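How Plastic Bottles Are Made
Science for Ages 9 to 12
By Eilidh Galbraith
Updated Jan 3, 2026

Most drink bottles are made from a plastic called PET. The letters stand for polyethylene terephthalate. PET is strong for its weight and does not break like glass.

From pellets to a tube

PET arrives at a bottle factory as small, hard pellets. The pellets are dried first. If they hold even a little water, the plastic becomes weak when it melts. Drying takes several hours.

The dry pellets go into a heated barrel. A large screw turns inside the barrel and pushes them forward. The heat and the rubbing of the screw melt them into a thick liquid at about 518 degrees Fahrenheit.

The liquid is pushed into a cold metal mold. It hardens in seconds. What comes out does not look like a bottle yet. It looks like a thick test tube with a screw thread at one end. This part is called a preform. The thread is already its final size and will not change again.

Preforms take up much less room than bottles. For this reason, one factory often makes the preforms and another factory blows them up. The plant at Clallholm makes only preforms. It sends them by truck to Burkano, where the drinks are bottled.

From a tube to a bottle

At the bottling plant, lamps warm the preform until it is soft but not melted. The neck is kept cool so that the thread keeps its shape.

The soft preform is closed inside a mold shaped like the finished bottle. Two things then happen:

1. A metal rod pushes down inside the preform and stretches it longer.
2. Air at high pressure is blown in and stretches it wider, until it touches the walls of the mold.

This is called stretch blow molding. The stretching matters. PET is made of long chains of atoms. In the preform the chains are tangled. Stretching lines many of them up, and lined-up chains are harder to pull apart. A thin bottle wall can then hold a fizzy drink without splitting.

Adding color

PET is clear unless something is added to it. To make a colored bottle, the factory mixes a small amount of dye or pigment with the pellets before they melt. A bottle can also look colored when the plastic is clear and the drink inside is not. Some bottles are wrapped in a printed sleeve that shrinks to fit when it is heated. 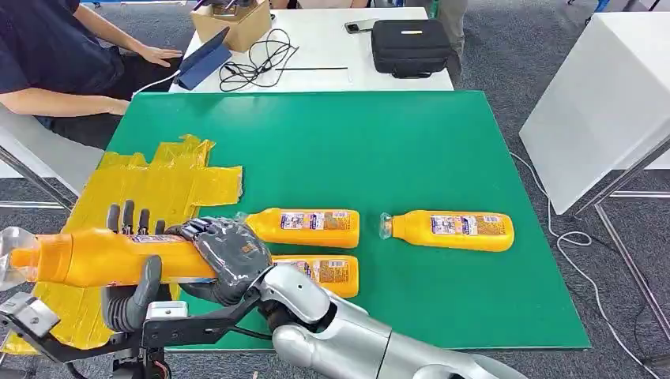 Yellow plastic bottles. The one being held has a rounded shoulder and a clear neck.

The shape of a bottle

The shoulder is the part that slopes in toward the neck. A rounded shoulder spreads a load from above more evenly than a sharp corner does. This helps when bottles are stacked in a warehouse.

The base of a fizzy drink bottle often has feet - usually five. A flat base would bulge outward under pressure and the bottle would rock.

Words to know

Mold: a hollow shape that gives its form to a soft material.
Pellet: a small, hard piece of plastic.
Pigment: a colored powder.
Preform: the thick tube that is blown into a bottle.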